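Building Science > Moisture and Ventilation
Thread: Bedroom RH is fine, wall behind the bed is not

slabongrade
Single-story house, slab foundation, 2x4 walls at 16 inches on center with fiberglass batts. The back bedroom has a musty smell near the outside wall every winter. A Mimus logger on the dresser reads 40 percent all day and goes up a few points overnight with the door closed. By every chart I can find that is dry enough. I have a Praston dehumidifier on order. Is it the right tool, or am I chasing the wrong thing?

dewpointdan
Wrong thing, most likely. Your logger measures air in the middle of the room. Mold responds to humidity at the surface. The same air against a colder surface has a higher relative humidity, and drywall behind furniture in winter is colder than drywall in the open. Move the logger behind the bed for a week and post the log.

r_value_ron
Disagree that it's automatically the surface temperature. Musty at a slab edge can also be moisture coming up through the slab or under the bottom plate. Pull a piece of baseboard before you decide anything.

slabongrade
Logger moved. It holds some 4,000 readings, so the interval is set short and I will have good resolution. Baseboard comes off this weekend. Two pictures of the bed: 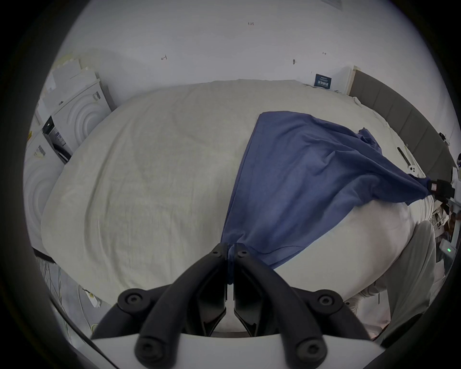
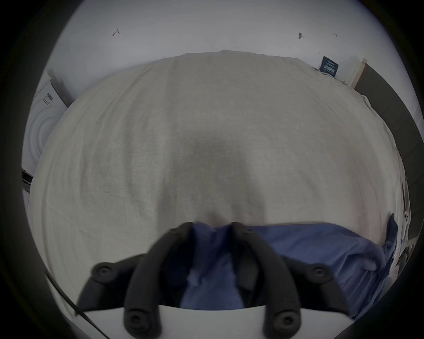 Air movement is what I keep coming back to. I left a fan running at the foot of the bed for two nights and the smell was weaker, but the outdoor temperature also went up, so the test is worthless. The supply register is on the opposite side of the room and the return is in the hall. In the second picture the far edge of the beige fabric runs right along the white wall, and I suspect very little air gets down behind there. The wall surface looks clean. I have no stain and no peeling paint, only smell, and it is strongest down at floor level.

dewpointdan
That fits. Bedding that reaches the wall acts as insulation on the room side. Heat from the room no longer gets to the drywall, so the surface drops closer to outdoor temperature. Pull everything out 2 inches as a minimum and log again with nothing else changed.

r_value_ron
It fits a dozen other things too. A clean wall above the mattress tells you nothing about the plate. Slab edges without perimeter insulation are the coldest part of the assembly.

coldcorner
Get an infrared thermometer and take readings at each stud bay, high, middle and low, early in the morning before the heat cycles. If one bay is colder than the others from top to bottom, the batt is missing or has slumped. If all of them are cold only at the bottom, it's the slab edge. I had the first case. Dense-packed it with Ofori cellulose and the smell was gone by November.

slabongrade
First results. Behind the bed the RH runs well above the dresser location at all hours, worst just before sunrise. IR readings at 6 a.m.: the middle and upper wall are even across all bays, the bottom is cold in every one. Baseboard is off. Bottom plate is dark along the back edge but hard when probed with an awl.

r_value_ron
Slab edge, as stated.

dewpointdan
Slab edge made worse by dead air. The two are not exclusive. Log it again with the gap before you spend money outside.

coldcorner
Check the outside grade while you're at it. If soil or mulch is up over the edge of the slab, lower it first.

slabongrade
Mulch is over the edge for most of that wall. Raking it back today. Dehumidifier canceled. Has anyone used the Promance rigid board below grade? The data sheet gives compressive strength but no water absorption figure.

r_value_ron
Ask them for the figure in writing. If they can't supply it, use XPS.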